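Nosari Household Handling Program
Progress report to the Verbeke Fund, second reporting period
Prepared by Kristof Verbruggen, program manager, Nanimier

Status against the work plan

The program remains within its approved scope. The main task this period was to build up the set of recorded demonstrations from which the Nosari handling model will be trained. At the close of the period the set held 3317 demonstrations, of which 2085 have passed review and been released to the training group. The remainder are still in the review queue or have been set aside for re-recording.

The work plan called for collection to begin in March. It did, although the first sessions were given over largely to practice, and material from them has not been included in the totals.

Collection

Demonstrations are performed by hand. An operator wears a harness, holds a gripper in each hand and carries out a household task from start to finish, working from a short written card. The cards give the starting layout and the end state and leave the manner of doing the task to the operator. We had first drafted them in more detail, but operators tended to pause and read, and the pauses carried through into the recordings.

Sessions are now kept shorter than the original plan provided. Sem Vermeulen, who supervises collection, asked for the change after reviewers marked a higher share of late-session recordings as hesitant. The number of demonstrations per session has fallen slightly and the share accepted has risen. We propose to keep the shorter format for the rest of the funding period.

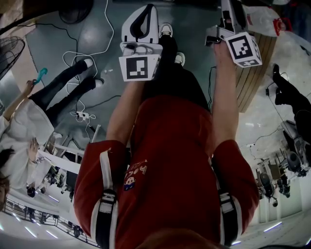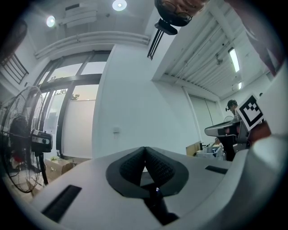 Collection area, with the hand-held grippers and their square markers.

Review and labelling

Every recording is reviewed by a person before release. The reviewer confirms that the task was completed, that the position track is unbroken and that the written label matches what was done. Loss of the position track is still the most common ground for rejection, mostly in tasks where one gripper passes behind the other. Operators have been coached to keep the markers turned outward where the task allows it, and the revised cards carry a reminder.

Labelling was behind schedule for much of the period. A second reviewer has been trained and the backlog is shrinking, though it will not be cleared before the next report. The labelling guide was also revised to settle how partial grasps and dropped objects should be recorded. Recordings labelled under the earlier wording are being checked again in small batches.

Early training results

A first model was trained on the released material in order to test the full process from recording to evaluation. It handles simple pick-and-place tasks acceptably and is weak on anything requiring both hands at once – folding and lid removal in particular. Two-handed tasks are under-represented in the released set, and the collection schedule has been adjusted to favour them.

Variations and risks

More than 7 per cent of the equipment budget remains unspent. We request approval to move this amount to reviewer hours. Access to the Godlow site has not yet been confirmed; if it is delayed, collection will continue at the present location and the variety of rooms in the set will be narrower than proposed. A revised schedule will be provided to the Fund once Godlow has replied.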